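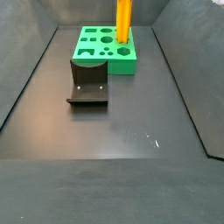 *The green block with the yellow piece seated, back right. Black bracket in front.*

# Tolerance

The block came to Hanna Czerwiński's bench in a carton marked Grotik, with a returns slip and no lid. The slip said FIT COMPLAINT, and under that, in biro, *yellow one*.

She entered it in the book as item 77 and read the letter that came with it.

The letter was from a Raelene Hoani, who ran a nursery out of two rooms behind a chapel. It was typed and ran to a single page. The block had been in use since before Easter. All the pieces went in. The yellow piece also went in, and had never been a problem, but one of the children said that it was wrong. He was four. He said it every time. Mrs Hoani had tried it herself and found nothing the matter, and had put off writing. She was now writing. She would be obliged if the firm could confirm that the yellow piece was the correct piece, and return both.

Hanna took the block out and put it on the dark panel under the lamp. It was a Drollito, the green one, moulded as a thick slab. She knew the layout. The arch was at the front left and the hexagon at the front right, with three small round holes grouped between them. The larger round hole was near the middle. The oval was behind, next to the wide rectangle.

She set the bracket in front of it, fetched the yellow piece and lowered it into its hole at the back right. It went down and stopped. She lifted it out, turned it by one flute, and lowered it again. It went down and stopped in the same place.

"Fits," said Jhonatan Giraldo, who was passing with a tray.

"Yes."

"So it goes back."

"The complaint isn't that it doesn't fit."

He put the tray down and read the letter standing up. He read it the way he read drawings, from the bottom right-hand corner.

"He says it's wrong," Jhonatan said. "Wrong how?"

"It doesn't say."

The procedure for a fit complaint was Doolan's. Doolan had left the firm some years before, and his procedure had stayed on in a grey binder. It called for each piece to be seated at every position it would accept, and for the seating height to be measured each time with the depth gauge. The piece was to be withdrawn fully between readings. The readings were to be written down in ink. Where a reading was in doubt, it was to be taken again by a second person who had not seen the first.

Hanna did it by the binder. She seated the piece, measured, withdrew it, turned it by one flute and seated it again. The readings agreed. She went all the way round. At one position there was a difference of two hundredths of a millimetre, well inside the drawing limit, and she wrote it down and put a small cross beside it.

She called Kylie Dunstan over from the moulding side and asked her to take the same set. Kylie did not ask why. She took off her watch, as she always did for gauge work, and started from a different flute. Her figures were the same as Hanna's, with the same difference, and it was at the same position.

"It's tight there," Kylie said. "You wouldn't feel it."

"Did you?"

Kylie put the piece back and took it out twice with her eyes closed.

"No," she said. "I'd like to say yes."

The piece had a part number on the shank, very small. Hanna turned it to the lamp and copied it out. She then went down to stores, where the Karkden cabinets were, and looked for the card.

There were two cards. The first was for the yellow piece as she knew it. The second was older, with a brown edge, and was for a piece of the same length, the same colour and the same number of flutes, made from a tool that had been withdrawn in a June. Someone had written the reason on the back. *One flute proud. Within limits. Seats in all positions. Replace at next build.* The initials were M.M.

The number on Hanna's piece matched the second card.

Maxine Merrick had the office at the end, with the window on to the yard. She was drinking tea and going through an invoice with a ruler. Hanna put both cards on the desk with the piece on top of them.

Maxine moved the ruler to one side and picked up the piece. She ran her thumb down one ridge, then the next. At one of them she went back and did it again.

"Where was this?" she said.

"In a nursery. It's been in use."

"We shipped 96 from that tool before I pulled it. I had no grounds to call them back. They passed." She turned it over and looked at the notched end. "Who picked it up?"

"A boy. He's four."

"What did he say?"

"That it was wrong."

Maxine read the letter. It took her longer than it had taken Jhonatan. When she had finished she folded it on its original creases.

"I argued about this for most of a summer," she said. "I was told that no customer would ever know."

Hanna waited. The invoice was evidently not going to be resumed.

"Give them a new yellow piece off the current tool," Maxine said. "Test it by the binder first. Send the block back with it. It's a sound block."

"And the letter? She wants us to confirm it's the correct piece."

"It isn't the correct piece. Tell her so. Tell her which flute, and by how much, and that it was within limits and should have been changed. Put my name on it."

"She only asked for a line."

"Then she'll get several."

Hanna went back to the bench. The new piece seated at every position and gave one figure all the way round. She wrote the figures underneath the others and ruled off. She typed the letter as instructed, gave the two hundredths its own sentence, and added at the end that the firm would be grateful if the contents could be passed on to the boy.

She packed the block in a fresh carton, with the new piece wrapped separately. The old one she labelled with its number and took along to the end office, where the door was open and the light was off. She left it on the invoice.

A reply came before the month was out. Mrs Hoani thanked them for the prompt return. She had read the letter to the boy, including the measurements. He had tried the new piece and said that it was all right. He had then asked for the oval to be looked at.

Hanna opened the book and wrote the next number.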